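Forty Bad Pots and Then a Bowl

The potter at Grenon Street doesn't want her name used. Fine by me. Put down "the potter", she says, everybody in town knows who it is anyway.

We talked on a Wednesday, at her wheel, while she trimmed feet on a batch of mugs. Coffee going cold. Radio on, low. I had a list of questions and got through maybe half.

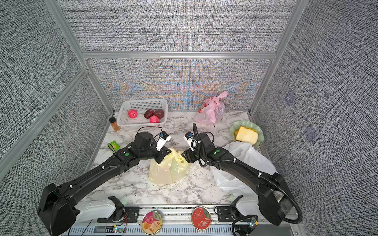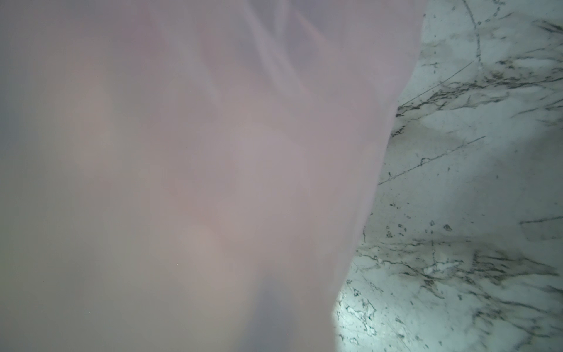 She started late. Had a desk job doing payroll for a freight company, took a night class because a coworker had already paid for two spots and then her coworker quit after the first week. "I was terrible. Not cute terrible. The teacher would walk past my wheel and kind of speed up."

How long till it got better?

"A year before I made a thing that would hold soup. I kept count for a while, on the inside of a cupboard door. I stopped at 3000 and I was still throwing out more than I kept."

What happened to them all? Most went back in the bucket, she says. Clay is forgiving like that until you fire it. The fired ones went under the back steps as fill. When the steps got rebuilt in April the carpenter wanted to know if it was some kind of burial thing.

She works in one clay body mostly, a gritty brown stoneware, and one glaze she's known for, a flat gray-green that breaks rusty at the rim. She calls it Lostard. Where does that come from? Shrug. It was written on the lid of a jar she bought at an estate sale, along with a notebook from 1933, somebody's glaze recipes in pencil. Half the pages water stained. The jar itself was empty.

"So I had a name and a recipe with the middle missing. It said ash, it said feldspar, then a brown blotch, then 'and no more than that.' No more than WHAT. I was so mad at that page."

It took her 30 test firings to get something she liked. She doesn't think it's the same glaze. Doesn't care now. For a while she cared a lot, she says, she'd lie awake doing percentages, and her husband asked her to please go do them in the kitchen.

I ask about the famous failure, the one people bring up. She laughs, puts the trimming tool down for the first time.

This was the Sterine commission. Sterine is the restaurant out by the old rail bridge, and they'd ordered the whole opening set from her. Dinner plates, side plates, bowls. Her biggest order ever, she'd already spent the deposit on shelves. She loaded the kiln, went to bed, and the shutoff stuck. By morning everything on the bottom shelves had slumped into everything else.

"I opened the lid and it looked like pancakes. I shut the lid again. I went and cleaned out the car."

She called the restaurant that afternoon and told them straight. They gave her two more months and opened on borrowed white plates. And then the odd part, the owners came by, saw the slumped bowls in a crate and wanted those too. They're on the wall by the coat rack now. She still won't sit facing them.

Did that change how she works? "I set an alarm. That's what changed. People want me to say I learned to let go. I bought a second cone sitter and I set an alarm for 2 in the morning."

She isnt much for talking about talent. Her students ask about it, she says, usually in week three when the first excitement wears off. What does she tell them?

"I tell them to cut the pot in half. Take the wire, go right down the middle, look at the wall. Where's it thick, where's it thin. They hate it. They just spent an hour on it. But you look at ten of those and your hands start to know something."

Do they do it? Some. The ones who don't want to, she lets them be. One woman kept every single thing she made for two years, lopsided ashtrays and all, and is now better than most of the people who sell at the fair.

"So there goes my theory."

The next thing is a show at the Tymoshchuk Gallery, upstairs room, the small one. All lidded jars. She's never shown jars before, lids scare her, they shrink different from the body if you look at them wrong. So far she has eleven that fit. Needs twenty. There's a shelf of the other kind over by the sink, lids sitting crooked, a few taped on with notes in marker. One says TOO TIGHT. One just says why.

Will she be ready? "Ask me after the next firing." The kiln was at the candling stage when I was there, lid propped, and she got up to check it more than once while we talked, teh last time in the middle of her own sentence.

I asked if there was a pot she considered perfect. She thought about it long enough that I checked the recorder. There was a cream pitcher, she said, early, maybe her second year. Poured clean, never dripped. She gave it to her sister and it got broken in a move.

"I've tried to make it again, I don't know, a lot. The spout's never right. I've got a good one on the wheel for tomorrow though."

Show runs through the end of the month. Stairs only, no elevator, ring the bell if the street door is locked.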